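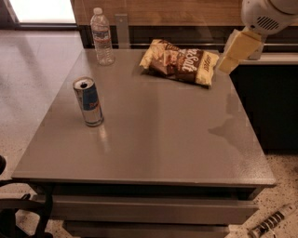 Frequently asked questions: snacks, drinks and meals at the Umham Reading Rooms

Last updated 20 Jul 2018

Can I bring my own drink into the reading rooms?
Water is fine in every room on the ground floor as long as the bottle has a cap that closes. Other cold drinks are allowed in the lounge and the garden room only. Hot drinks stay in the lounge unless they are in a travel mug with a locking lid.

What about food?
Packaged snacks may be eaten in the lounge, in the garden room and on the terrace. We ask that you don't eat at the study desks or anywhere on the upper floor, where the map collection is kept. Crumbs attract insects, and insects damage paper. The collection has 1,102 sheets, and many of them cannot be replaced.

Can I keep food in a locker overnight?
No. Lockers are emptied of food each evening. Coats, books and laptops can stay for up to two nights if you tell the front desk.

Is there somewhere to heat up lunch?
There is a microwave in the lounge kitchen, next to the sink. Please cover your food and wipe the plate afterward. Strong-smelling food such as fish is better eaten on the terrace.

Do you sell anything?
We have a small counter run by Zaugg, the bakery across the street. It sells rolls, soup, fruit and coffee. Soup is usually gone by early afternoon. The counter takes cards and cash, but not bills over 20.

Can I order delivery?
Yes, but meet the driver at the street door. Front desk staff can't sign for food or pay for it. Drivers sometimes go to the side entrance on Bulta Lane, which is locked, so it helps to put "main entrance" in your delivery note.

I have a medical reason to eat or drink at my desk. Who do I talk to?
Speak to Flurina Zürcher at the front desk or leave a note for her. You don't need a doctor's letter. She will give you a card to put on the desk so that other staff know not to ask.

Can children have snacks in the picture book corner?
Not in the corner itself, which has fabric seats and a rug. The garden room is right beside it and has a low bench and a sink. Babies may be fed anywhere in the building.

Where do empties go?
Bottles and cans with a deposit go in the blue crate by the street door. The deposit money is used to buy tea for the lounge. Chip bags and candy wrappers go in the regular trash, since our recycler does not take them. Please empty bottles in the sink before you put them in the crate — the bottom of it leaks.

I spilled something. What should I do?
Tell someone right away, even if it is only water. If a book is wet, leave it closed and do not try to dry the pages. Aurelia Lüthi looks after repairs and would much prefer to get a wet book in the first few minutes than the next morning. There is no charge for an honest accident with an ordinary lending book. Damage to maps and rare items is handled case by case.

We have booked the garden room for an event. Can we serve food?
Yes. Cold food is included in the booking. For hot food or alcohol, write to Remo Schwaiger at least 2 weeks ahead, and name your caterer if you have one. The room must be cleared and swept by the end of your booking. We can lend up to 4 folding tables, but not plates or glasses.

Why was the drinks machine taken out?
It broke down in June and the repair cost more than the machine was worth. We don't plan to replace it. The tap in the lounge kitchen is drinking water, and you are welcome to fill a bottle there.

My question isn't answered here.
Ask at the front desk or drop a note in the suggestion box by the stairs. We go through the notes once a month and update this page when the same question keeps coming up.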